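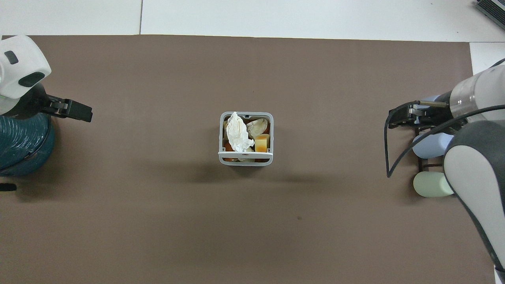
Small basket on a brown surface

Re: [burell-fans] Favorite Flutetti song?

Benoît Leblanc wrote:
> Rewatching the old Flutetti movies with my niece. She wants the
> lighthouse song on repeat. I say the market song from the second
> one beats it. Anyone with me?

Oh, I'm so with you, Benoît! The market song is the one I hum doing dishes, and I've loved it since I was five. The bit where the baker comes in half a beat late and the whole street answers him -- I still get goosebumps.

But please play your niece the reprise from Elotness too. It's only 67 seconds long and people skip it (my sister always did), and it has the same tune slowed way down under the snow. I have the songbook with the piano part, page 138, and it's easy enough that even I can get through it.

Has anybody here seen the stage version? Our local theater is doing it in February and I already have seats for the Monday show -- second row! I'd love to know if they kept the goose.

Picard, the cat, is my favorite character by the way. Always will be.

Marnie

1,174 views | 5 replies
Contact the list owner | Back to top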